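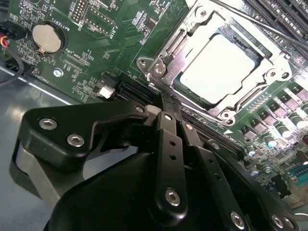

Wuritz: Werkstatt nimmt wieder gebrauchte Computer für Schulen an

16. Juli 2024

Die Reparaturwerkstatt Bivcombe in Wuritz nimmt ab sofort wieder ausgemusterte Desktop-Rechner an. Die Geräte werden geöffnet, geprüft, bei Bedarf mit Ersatzteilen versehen und zu Beginn des neuen Schuljahres an Schulen in der Umgebung weitergegeben. Seit der Gründung hat die Werkstatt nach eigenen Angaben 2812 Rechner aufbereitet.

Im Frühjahr war die Annahme für mehrere Wochen ausgesetzt, weil das Lager in der Vusa-Halle voll war. Inzwischen steht dort ein zweiter Raum zur Verfügung. Die Miete trägt die Firma Hassanpour, die auch die Regale gestellt hat.

Geprüft werden zunächst Hauptplatine, Prozessor und Arbeitsspeicher. Laut Werkstattleiter Mircea Sandu entscheidet sich meist schon dabei, ob ein Rechner weiterverwendet werden kann oder als Teilespender dient. »Ein verbogener Kontakt im Sockel kostet uns mehr Zeit als ein defektes Netzteil«, sagte Sandu. Häufig müsse auch die Wärmeleitpaste erneuert werden. Aufgeblähte Kondensatoren würden nicht mehr ausgelötet, in solchen Fällen werde die ganze Platine ausgetauscht.

Bei Bürorechnern, etwa von Dell, sitzt der Laufwerkskäfig aus Blech oft dicht an der Hauptplatine, und die Kabel verlaufen darunter. Festplatten früherer Besitzer werden grundsätzlich ausgebaut und getrennt gelöscht. Auf Wunsch stellt die Werkstatt darüber eine Bescheinigung aus. Die Knopfzelle auf der Platine wird bei jedem Gerät gemessen und bei zu geringer Spannung ersetzt.
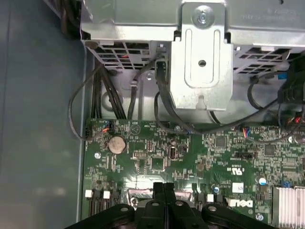
Abgabe und Termine

Angenommen werden vollständige Desktop-Rechner, auch ohne Festplatte. Röhrenmonitore, Drucker und Geräte mit Wasserschaden nimmt die Werkstatt nicht an. Wer mehr als 13 Rechner abgeben möchte, soll sich vorher bei Lăcrămioara Dobre anmelden. Sie koordiniert die Abholung bei Betrieben und Behörden. Für Privatpersonen ist die Abgabe dienstags bis 19 Uhr möglich, der Eingang liegt auf der Hofseite.

Im September sollen die ersten Geräte ausgeliefert werden. Schulen können ihren Bedarf bis zum Ende der Sommerferien schriftlich melden. Auf den Rechnern wird ein freies Betriebssystem installiert, die Einweisung der Lehrkräfte übernimmt Teodor Mocanu. Für Ersatzteile sucht die Werkstatt außerdem Arbeitsspeicher und Netzteile in funktionsfähigem Zustand. Einzelteile können ohne Anmeldung abgegeben werden.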